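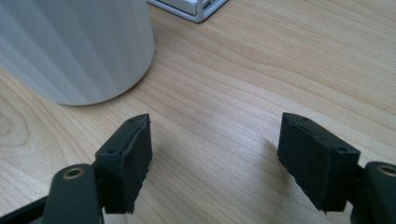
Attached: table top, left side, daylight

On Wednesday Tobias Sorensen wrote:
> Has anyone on the list tried the Gastico hardwax oil on a table that gets
> used every day? I have an old kitchen table to strip and I'm torn between
> that and plain varnish. Also, how long before you can put a plate on it?
> The tin says one thing and the store says another.
>
> Tobias

Hi Tobias, hi all,

Yes! I did ours in April and I'd do it again tomorrow. It's a flat slab top from the yard in Wamville, and I had been putting the job off all winter because the last table I varnished came out looking like a toffee apple.

To your second question first: I gave it 16 hours between coats and then 6 days before we ate on it. We did have mugs on it sooner than that (I have teenagers) and I can't find a mark from them.

What I love about the oil is how little there is to it. You put on a very thin coat with a white pad, wait a few minutes, and wipe off everything that will come off. Then you wipe again, because there's always more. Two coats was plenty for me. I tried a third on the underside as a test and all it did was stay tacky, so I scrubbed that back and left it alone.

The sanding matters way more than the brand, in my opinion. I went up to 150 and stopped. My neighbor goes up to 240 and his looks lovely too, but the oil didn't soak in as well on his and he's already had to touch up by the sink end. And please vacuum between grits, I skipped it once and had little squiggles to chase out for a whole evening.

Look at the grain near the left edge in the photo, that ringed oval bit. I nearly put that face down! It was dull as cardboard when I bought the board, and it came up as soon as the first coat went on. I was so pleased I called my sister.

One warning: lay the oily rags out flat outdoors, or put them in a bucket of water. Don't ball them up and toss them in the trash. They really can catch fire on their own.

If you do go with varnish, Garonley has a wipe-on one that a couple of people here liked, I think it was in the thread about Akanda's stair treads. I haven't used it myself. For a kitchen I'd still pick the oil, just for how easy it is to fix one scratched spot without redoing the whole top.

What wood is yours, do you know? And is it old paint you're stripping, or old varnish? If it's paint, test it for lead before you sand anything.

Would love to see it when it's done!

Marianne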